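Back from the pool and my arms are noodles, so this is going to be typed slowly and with a lot of lying down in between.

I signed up for the lake swim. There, it's written down, and if it's written down I have to do it. It's the one across Mullach, end to end, and I've been putting off the form since the winter because every time I opened it I'd get as far as the box that says "estimated finish time" and close the laptop. Last night I typed in something silly and hit send before I could think. Then I ate half a sleeve of crackers standing up in the kitchen and went to bed with my heart pounding like I'd robbed a bank.

So this morning was the first swim where it counted. The pool opens at six and I was in the parking lot at ten till, with the heater on, watching the lights come on inside one strip at a time. April mornings here are still black and miserable at that hour. I had my new goggles, I had my old cap, I did not have a towel. I realized this while I was already in my suit. The woman at the desk rented me one for 2 dollars and it was about as big as a placemat and twice as scratchy. Fine.

The plan said 70 lengths. I've never done 70 lengths in one go in my life, my most is in the fifties and that was years ago when I had different knees. I told myself I'd just get in and see. First ten were awful, they're always awful, my lungs act like they've never been told about swimming. Somewhere after that it got quiet in my head and I started thinking about what to make for dinner and whether the gutter on the back of the house is going to hold another year, and when I came out of that I'd lost count completely. I was either on 34 or 36. I went with 34 because I'm an honest person and also because I knew I'd lie awake over it otherwise.

I share the lane most mornings with Ottar Engebretsen, who swims like a dishwasher, steady and loud and never stopping. He must be pushing eighty. He swam Mullach back when they just rowed a boat next to you and somebody's wife handed out soup at the far end. I hung on the wall at what I had decided was length 50 and told him I'd finally entered, and he pushed his goggles up and looked very pleased and then told me my left arm was crossing over. Which it is! I've known it since high school. I'd sort of hoped it had gone away on its own.

So for the last twenty I thought about nothing but my left arm. Hand in wide, wider than feels right, like you're reaching for something on the other side of the counter. It felt ridiculous. It felt like I was swimming in a hula hoop. But I didn't bump the lane rope once, and usually I'm into that thing every other length like a pinball, so there may be something to it.

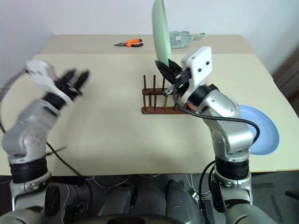 Wagner Magalhães says I should forget about lengths altogether and go by time, because there are no walls in a lake and all those push-offs are free rest. He wrote me a whole long message about it, most of it in capitals. Swim for forty minutes without touching anything, he says, turn before the wall if you have to, and find out how much you've really got. He also says I'm going to hate him for it. I wrote back that I hated him already and he sent me a thumbs up.

He's probably right, is the annoying part. I tried it in my head driving home, subtracting all those nice glides off the wall, and the number I came up with was not one I wanted to put next to the number I typed on the form. I may have to email them and ask if you can change your estimate. I bet everybody emails them.

Breakfast was enormous. I had eggs, toast, the rest of the rice from last night fried up with the eggs, and then a banana on the stairs on the way to get dressed. This is the thing I'd forgotten about training, how hungry it makes you, not polite hungry, more like a raccoon. By ten thirty I was at my desk thinking about sandwiches. I'd put an emergency granola bar in my bag and it had gotten under the wet swimsuit, and I ate it anyway. It tasted like chlorine and oats.

Then the wetsuit business. They make you wear one unless the water's over some temperature it has never once been over, so I need a wetsuit, and I've been looking at them for weeks with about forty tabs open. The Flullon one everybody likes is 300 dollars. The Briltell is 234 on sale, but the sizing chart has me as two different people from the waist up and the waist down, and the reviews are all either "fits like a dream" or "could not breathe, returned." There's a place over in Rangel that rents them for the season. I called at lunch and the guy was very nice and said I could come try some on as long as I brought socks to put over my feet and a friend to do the zipper.

I don't have a friend I want to do the zipper. I have several friends and I love them and I can't picture a single one of them in a changing room hauling on the back of my neck while I hold my breath. My sister would do it but she'd tell the story at Thanksgiving every year until one of us dies. I guess it's my sister.

The water is what I'm scared of, if I'm going to write it down here. I can do the distance, or I'll be able to by then. It's looking down and seeing green and then not seeing anything. In the pool there's that fat black line and you just follow it like a bus. When I was nine or so Dad took us out on Mullach in the aluminum boat and I leaned over the side to look for fish and couldn't find the bottom, and I got down on the floor of the boat with the life jackets and wouldn't get up till we were back at the dock. He was nice about it. He gave me the good root beer, the one he'd been saving for himself.

I asked Ottar about that too, in the parking lot, while he was scraping his windshield with what I'm pretty sure was a library card. I said what do you look at when there's nothing to look at. He said he shuts his eyes when his face is in and opens them when he breathes. That's it, that's what he's done all his life. I tried it in the bathtub tonight like a lunatic and got water up my nose.

Arms are worse now than when I started typing. I couldn't get the big pot down off the top shelf for the pasta, had to climb on the chair and sort of hug it down. Going to take two aspirin and put my suit over the shower rail so it's dry for the morning, and there's a real towel in the bag now, the big blue one. I put it in first, before anything else. Alarm's set for 5:20.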